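Durneck Building, Level 2: Wet Room and Tiled Area Inspection
Quarterly checklist with comments, October round
Reference 3584

Result codes: S = satisfactory, M = monitor, R = repair before next round, N/A = not applicable. Comments are required for M and R.

Section 1. Access and signage

1.1 Door opens fully, closer holds at 90 degrees. S

1.2 Wet floor sign stored at entrance. R
Sign missing from bracket. Replace and label with room number.

1.3 Emergency contact card posted and legible. M
Card is legible but still lists the old Ralaston extension. Reprint.

1.4 Light level at floor, minimum 200 lux. S
Two lamps near the entrance differ in color from the rest. No action.

Section 2. Water supply

2.1 Isolation valve labeled and free to turn. S

2.2 Hot water at outlet within limits after one minute. S

2.3 Hose reel, fittings and backflow preventer. R
Weep at the swivel joint, about 18 drops per minute at full pressure. Washer to be changed. Backflow preventer tag is in date.

2.4 Seldom-used outlets flushed weekly, log signed. M
Log has one gap. Flushing was done the following Friday and entered late. Enter on the day.

Section 3. Walls

3.1 Tiles sound when tapped, no hollow areas. M
Hollow response behind the mop sink, two adjoining tiles, same as last round. No movement under hand pressure. Mark with pencil and recheck.

3.2 Grout continuous, no cracks or open joints. S

3.3 Sealant at wall and floor junction. R
Sealant has let go along 1136 mm beside the mop sink. Cut out, clean, allow to dry overnight and reseal. Do not apply new sealant over old.

3.4 Pipe penetrations sealed. S

Section 4. Floor and drainage

4.1 Surface free of trip edges above 2 mm. S

4.2 Slip resistance, pendulum test, wet. S
Tested at three points. The Zadum coating applied at the entrance still meets the specified value.

4.3 Fall to drain, no standing water after 10 minutes. M
Shallow puddle near the door jamb. Outside the walking line. Recheck in winter when drying is slower.

4.4 Channels and edge gaps clear of debris. M
Narrow channels along a floor edge hold fine debris even where the open floor is smooth. Dark specks had collected in the metal channel on the right side. Vacuum with crevice tool first, then wipe. Do not sweep toward the channel.

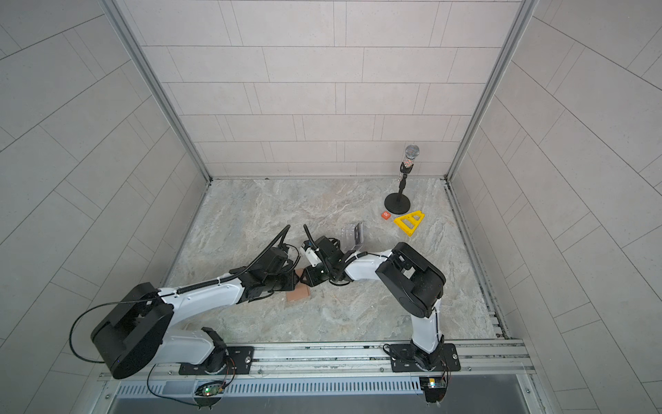
4.5 Drain grate seated and secured. R
One screw missing. Stainless only, do not substitute zinc plated.

4.6 Trap holds water, no odor. S

Section 5. Electrical and ventilation

5.1 GFCI outlets trip and reset on test button. S

5.2 Outlet covers close fully. S

5.3 Extract fan runs, grille clean. M
Grille dusty. Airflow within range. Clean at next filter change.

5.4 Fan overrun timer. S

Section 6. Cleaning chemicals

6.1 Containers labeled, caps tight. S

6.2 Containers of 1000 ml or more stored below shoulder height. S

6.3 Safety data sheets present. R
Sheet for the descaler is out of date. Current version to be requested from Brynjólfsdóttir Supply.

6.4 Acid and bleach products on separate shelves. S

Section 7. Follow-up

Items coded R: 1.2, 2.3, 3.3, 4.5, 6.3. Close out on the work order sheet, not on this form.
Item 3.1 moves to R if a third tile sounds hollow.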